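The folding table is back!

May 2018

After a long winter of tangled heaps in the sorting corner, the Ciston clothing swap has its folding table again, and we could not be more pleased. If you came to the last swap you'll remember digging through boxes for a jumper in your size (and finding only one sleeve of it). No more of that, we hope!

The idea is simple. Every top that comes in gets laid out, smoothed, folded to the same width and stacked by size. We have borrowed the method from the Breltance swap, where they've been doing it for 8 years and can find you a child's school jumper in the time it takes to put the kettle on. Lay the top front down, shoulders away from you. Bring each side in to the middle, sleeves flat along the back, then fold up from the hem in thirds. Smooth as you go. T-shirts are the best thing to learn on, and a plain blue one shows every crease you've missed.

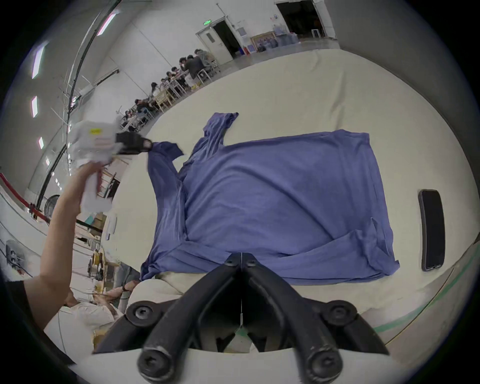

Could I put in a word for rolling, though? I've rolled all my T-shirts for years, they take up half the space and you can see every one of them when you open the drawer. Dela Peña

A fair point, and one we've gone round and round on! Rolled tops are lovely in a drawer or a suitcase. On a swap table they do tend to wander, and once three people have had a rummage you're back to a heap. So it's folding for the tables and rolling for the boxes that go into storage, and we'd love to hear how you get on with either at home.

Long sleeves are the bit everyone asks about. The trick is to deal with the cuffs first. Take hold of the cuff, give the sleeve a gentle pull so it lies straight, and only then cross it over the back. Thick ribbed cuffs make a lump if they end up on top of each other, so stagger them a little. It feels fussy for the first few and then your hands just do it.
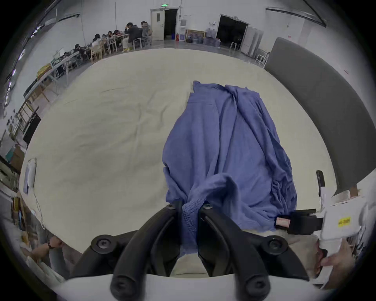 Blue top, cuff first.

We managed roughly 10 bags at the first session, which is wonderful going. The Skoleo uniform pile is still waiting, mostly sweatshirts in ages 7 to 9, and we'd like it done before the June swap. Bring tops that are clean and dry, with buttons done up and pockets emptied, please. Odd socks go in the basket by the tea things.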